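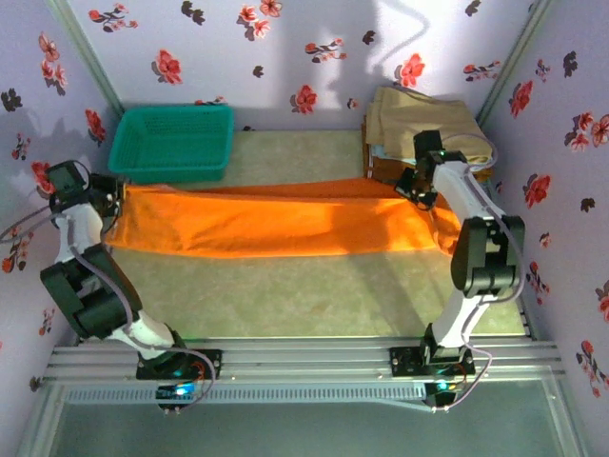 Last changed: 22 Dec 2021

Winter jobs for the home hangar

Our little Trodotau two-seater has 2,810 hours on her and still smells nice inside, and folks at Bustley keep asking how we manage it, so I've finally put my notes in one place. Most of it is plain housekeeping, the same as you'd do in any kitchen or garage.

Start with the floor. Take the carpets out completely, hang them over a rail and beat them well, then vacuum both sides. While they're out, go along the seat tracks with an old toothbrush (you'll be amazed at the grit in there!) and leave the doors open for an afternoon if the air is dry.

Control locks, pitot cover and engine plugs all live in one Vakwood tub by the door, with a list taped inside the lid. I check every piece back in before I go home for supper.

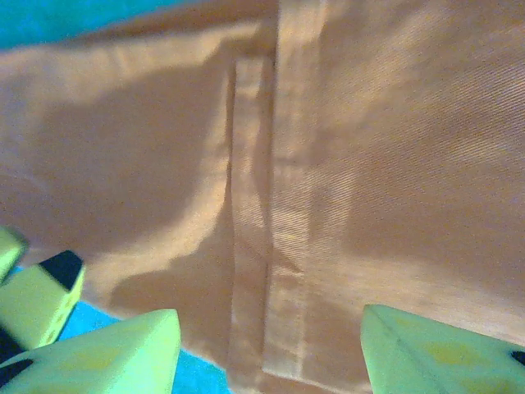

Windows are where people do the damage. Rinse the dust off first with lots of clean water, and use a cleaner made for acrylic, never the blue stuff from under the sink. Then think about what you're wiping with. A tan-orange twill like this one, with its fine diagonal ribs and that stitched double band down the middle, is fine by me for wheel fairings and door sills, but I wouldn't let a seam like that near a windshield. Soft flannel or microfiber for the clear parts, please, and straight strokes, up and down.

Put the desiccant bags in last. We use eight in the cabin and two in the baggage bay, and dry them out again in April, when the Cunha fly-in gives us a good excuse to get everything open.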